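Morning

Flour order from Kovach came in short again: 50 kg of the strong white, none of the rye. I called and spoke to In-ho Yeom, who put the rye on the next truck and credited the freight. Starter fed at 6:40 with 500 g flour and 500 g water. Slow rise, kitchen cold.

Mixed the test dough at 700 g flour, 2 percent salt. Held back a little of the water and worked it in after the first rest. The dough tore less than yesterday. I will keep the longer rest and leave the salt alone for now.

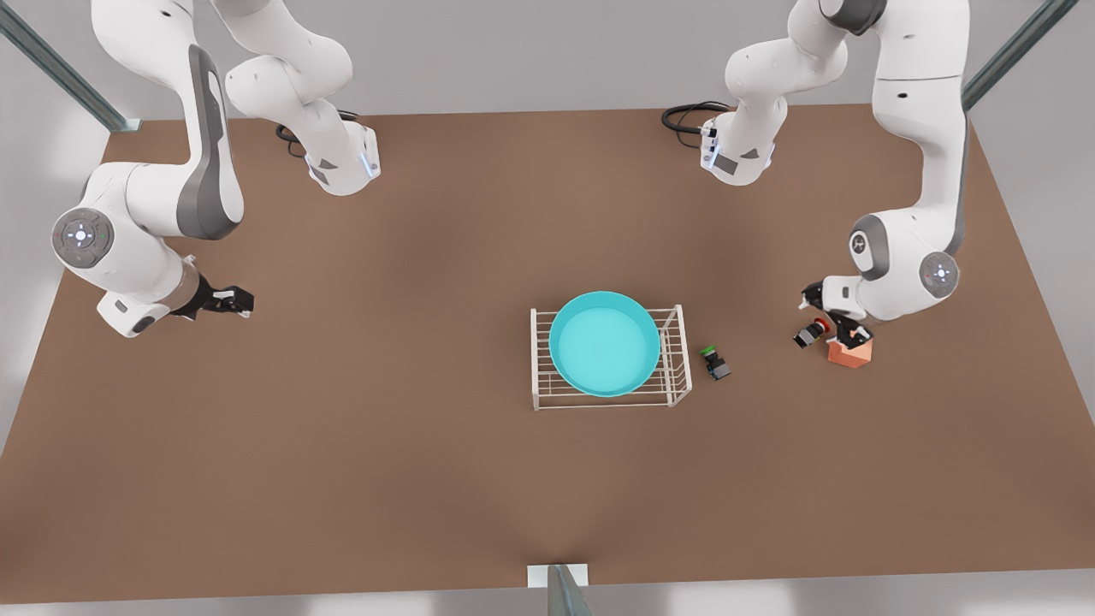
Evening

Baked both loaves in the Baek oven, lower shelf. Crust fine on the left loaf, pale on the right. The door seal leaks at that corner. Rozália Barta has a spare seal and wants the old one for measurements. Crumb a bit tight near the base. Next batch gets a longer proof, same flour.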